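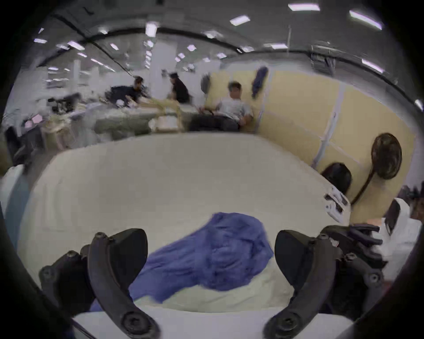

ウリエル・ウエルタ

繊維製品の仕分けと折り畳みを請け負うウビエルは2021年4月12日、ジャンドルステッド作業所における布類の折り畳み手順を改訂したと発表した。対象は、回収した衣類、タオル、シーツなど、平置きで畳む布製品の全般。新手順は2月から一部の作業台で試行されていたもので、今回、作業所全体の標準となった。

改訂の中心は、畳む前の「展開」工程の分離である。旧手順では、丸まった布を台に置いた作業者が、しわを伸ばしながらそのまま折りに入っていた。新手順では、布の角を二か所つかんで台の奥側へ引き、四辺が台面に接した状態をいったん作ってから折りに移る。青い布のように折り目が中央に寄り、斜めに広がった状態で台に載ったものは、まず中央の重なりをほどき、次に手前に垂れた角を戻す。角の位置が決まらないうちに折り始めることは認めない。

作業台は白い天板のものを継続して使用する。濃色の布は天板との境界がはっきりするため、端のそろいを目視で確認しやすい。一方、淡色の布では輪郭が判別しにくく、試行期間中の折り直しも淡色品に集中した。同社は淡色品について、畳む際に指先で辺をなぞって確認する動作を手順書に加えた。

下に薄手の布を敷いたまま上の布を畳む方法も、引き続き認められる。ただし、敷いた布の端が上の布と一緒に折り込まれる例が報告されたことから、下の布は台の手前側に帯状に見える位置で止め、上の布の端とは重ねないことが条件となった。

試行では1044点を処理し、うち63点が折り直しとなった。折り直しの内訳は、角のずれが最も多く、下の布の巻き込み、折り幅の不ぞろいがこれに続いた。一点あたりの所要時間は、展開工程を分けたことで試行の初期にはやや延びたが、後半には旧手順とほぼ同じ水準に戻ったとしている。

手順書の作成には、収納用品を扱うフェレッティが協力した。仕上がり寸法は同社の棚の奥行きに合わせて設定され、折り幅の区分は五つ。従来は作業者ごとに異なっていた折り回数も、区分ごとに固定された。ニット類とフード付きの衣類は形状のばらつきが大きく、今回の区分には含まれない。これらについては旧手順を当面維持し、別の折り型を検討する。

作業台の周辺についても規定が追加された。台の脇に垂らして置く布は床に触れない長さとし、仕切りパネルの上端に掛ける布は未処理品に限る。畳み終えた布を仕切りに掛けることは禁止された。扇風機の風は台面に直接当てない。薄手の布は風で角が浮き、展開の状態が保てないためである。

ウビエルは、同じ手順をソティロプロス倉庫の布類206点にも適用し、結果を比較する予定。比較の項目は、折り直しの件数、仕上がり寸法の誤差、一点あたりの所要時間とする。倉庫側の作業台は奥行きが浅く、大判のシーツでは展開時に布の一部が台から出る。この場合の角の取り方は手順書に記載がなく、適用前に補足を出すという。

コメント(4件)

tatami_k
淡色品の折り直しが多いなら、台のほうに濃い色のマットを敷けば済むのでは。

匿名
マットは布と一緒に動くので、うちの職場では使わなくなりました。固定すると今度は掃除が面倒です。

もりた
折り幅の区分表は公開されないのでしょうか。フェレッティの棚を使っているので寸法を知りたいです。

shiwa_nobashi
角を先に決めるのは家でもやっています。バスタオルはこれでだいぶそろいます。フード付きの畳み方が決まったら続報をお願いします。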